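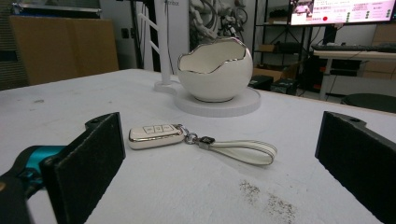

Teaching the key drop by hand

Okay, so you want the arm to put your keys in the bowl! I recorded 70 demos for this one, and slow ones worked best for me.

1. Start with the gripper open and the fob between the fingers.
2. Close on the fob itself. Grab the strap and it swings all over the place.
3. Lift well clear of the wavy rim, then move across.
4. Lower, open, wait a beat, stop recording.

Shift the fob a little before each take (I forgot for my first 14 and had to redo them).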